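Unit 4: Selling Classroom Materials
Handout 2. Pricing, licenses, and previews

Read this before the February workshop. Bring one resource you have already used with a class, in a form you can edit.

1. What counts as a resource

For this course, a resource is anything another teacher could pick up and use without calling you. A single worksheet counts. So does a full unit with slides, an answer key, and a pacing guide. A folder of loose files with no directions does not count yet, and you will lose points for it on the Unit 4 assignment.

Check that everything in it is yours. Clip art, fonts, and reading passages all come with terms of use. If you wrote the material while employed by a district, look at your contract. Some districts claim work made on school time or on school equipment.

2. Setting a price

Start with the page count, then adjust. Student pages, teacher pages, and the answer key are counted separately on most sites, and buyers do look at the split. A 36-page unit with 2 pages of directions will get questions about how to teach it.

Look up five similar resources and write down their prices before you pick yours. Leave out anything on sale. New sellers often price a long unit the same as a worksheet because they feel unsure about it, and then find it hard to raise the price later.

Worked example. The Drestura marketplace pays a basic seller 70 percent of the list price. A unit listed at $40 pays the seller $28. If the same unit goes on sale at half price, the seller gets $14. Work out the sale figure before you agree to join any site-wide sale.

3. Licenses

Single-teacher license: one buyer, that buyer's own students.
Multiple-teacher license: bought by a team or grade level, usually at a lower price per person.
School license: covers every teacher in one building. On Drestura these are arranged by request. 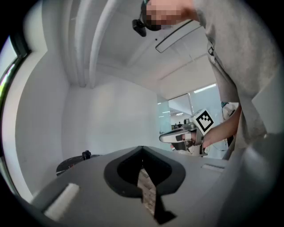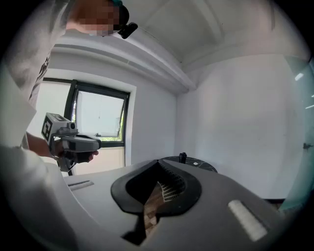 Figures 4.1 and 4.2. A hand-held gripper, two views.

Put the license on the second page of the file, in plain sentences. "You may copy these pages for your own students. You may not post them on a public website." That is enough for most buyers.

4. Previews

A preview should show the table of contents, one full student page, and one page of directions. Mark the student page as a sample. Do not show the answer key.

Pedonow and Undberg are the two practice stores we will compare in class. Pedonow shows covers only. Undberg shows four inside pages and a list of standards. Read both listings for the fractions unit and note which questions you would still have as a buyer.

5. Answering buyers

Reply to questions on the listing page, where other buyers can read them. If someone reports an error, fix the file, upload it again, and say what changed. Keep a short log with the page number and the correction.

Assignment

Write a listing for your own resource: title, grade range, page counts, license, price, and a paragraph on how the price was set. One page, single spaced. Use the Atanasov template from the course folder and leave the headings as they are. Hand in the listing together with your preview file.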